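Notebook, March, Friday
Adhesive creep on coated wire stems, continued

Picked up the shear samples from the rack at 9:40. The Skinner hot melt has been hanging under load since the last entry. Of the 16 lap joints in the first set, five have slipped more than 2 mm, all of them on wire with the green paper wrap still on. Bare wire joints show no movement I can measure with the loupe. The wrap is letting go of the wire before the glue lets go of the wrap, so these numbers say little about the adhesive itself. Marked the wrapped samples as substrate failure in the sheet and left them hanging anyway.

Load is 200 g per joint, steel washers on a hook. Checked three hooks on the balance. One was light by a washer. That sample (row 2, fourth from the left) is struck out.

The second set uses the Plender two-part. Mixed by weight on the small scale, cup method, stirred for one minute, applied with a toothpick. Pot life was shorter than I wrote down last time. The last few joints were made with material already starting to string, and I would not trust them. Clamped with the small spring clips, tape under the jaws. Leaving 24 hours before any load goes on. 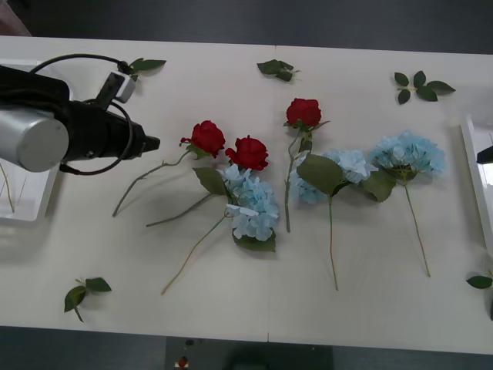

Room temperature is still the weak point. The heater by the window cycles, and the logger shows a swing of nearly 5 degrees between the top and bottom shelf of the rack. Hot melt creep is very sensitive to this. Moved all loaded samples to the middle shelf and put the logger probe next to them. The earlier readings from the top shelf should be treated as a separate group. I have not corrected them and do not plan to.

Peel on fabric: cut strips from the polyester roll, warp direction only, 25 mm wide. Maëlys Delorme asked whether the sizing on the cloth matters. Washed half the strips in warm water with no soap, dried flat. Unwashed strips peel clean off the Britix contact cement with a slight crackle. Washed strips leave fiber behind on the plastic. Need proper force values, the hand pull only gives a ranking.

The Nekico spring gauge reads high at the bottom of its range. Zeroed twice, same result. Will use the load cell when it is free.

To do:
Load the Plender set.
Remake the struck sample, bare wire.
More toothpicks, and cups without the wax lining, which was coming off into the mix.
Ask Maëlys for the roll number of the polyester.
Reread row 1 with the loupe before leaving.

17:15, row 1 reread. No change on bare wire. One more wrapped joint on the floor, washers under the bench.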